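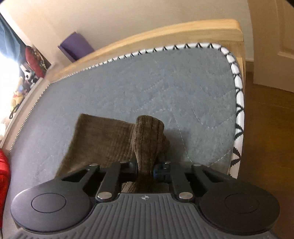 4.2 Fitting Replacement Lenses (Tridix Frames)

1. Check the code inside the left temple. Tridix 2944 frames take size 59 lenses only.
2. Hold the frame by the bridge and press the old lens out toward the front.
3. Insert the new lens at the nose side first, then press along the lower rim until it clicks.
4. Repeat for the other lens.

Caution: Do not heat metal rims — the coating will crack.

Note: Neltov polarized lenses are marked L and R. Peel off the film after fitting.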